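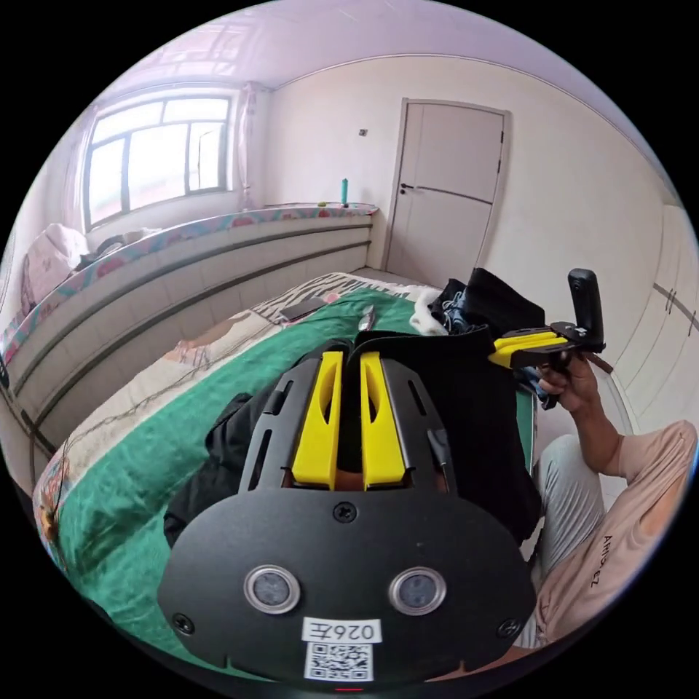
Handing back a leased car without paying for it twice

My lease ended in September, and the inspector from Clostura arrived at 8 in the morning with a torch, a tablet and the expression of a man who has seen what people do to boot linings. I got away with a bill for one wheel. Majdi Khoury, two doors down, had the same model from the same dealer and paid for four, plus a carpet.

Find the agreement first. Mine was under the takeaway menus. It says how big a scratch can be before it becomes damage, and what they charge for each mile over. I was 30 miles over and it cost me less than lunch. If you're going to be 3000 over, ring them before the last month and ask to buy the miles in advance.

Wash the car two days before, then look at it in daylight. You will find things. Tar comes off with white spirit on a soft cloth, rinsed straight after. Bird mess wants a wet cloth laid on it for ten minutes and no scrubbing, however strongly you feel.

Dog hair: a damp rubber glove, dragged one way across the seat. The hoover comes after. I did it the other way round for years.

Scuffed door sills usually come up with warm water, washing-up liquid and an old toothbrush. Don't use the one in the bathroom mug, whatever state it's in.

Kerbed alloys are worth a quote from a mobile repairer. Ayman Tannous did one of mine on the drive while I held the umbrella. The one I tried myself, with a little pot of silver paint, is the one I was billed for.

Both keys. They want both keys, and the spare will be in a coat. Also the service book, the parcel shelf, the locking wheel nut and the charging cable if there was one.

Wipe your phone and your home address off the sat nav - and cancel the parking permit, or you'll go on paying for a space you no longer fill.

Photograph every panel, and the mileage. Mine read 3103 on the trip counter, which is no use to anyone, so make sure it's the total.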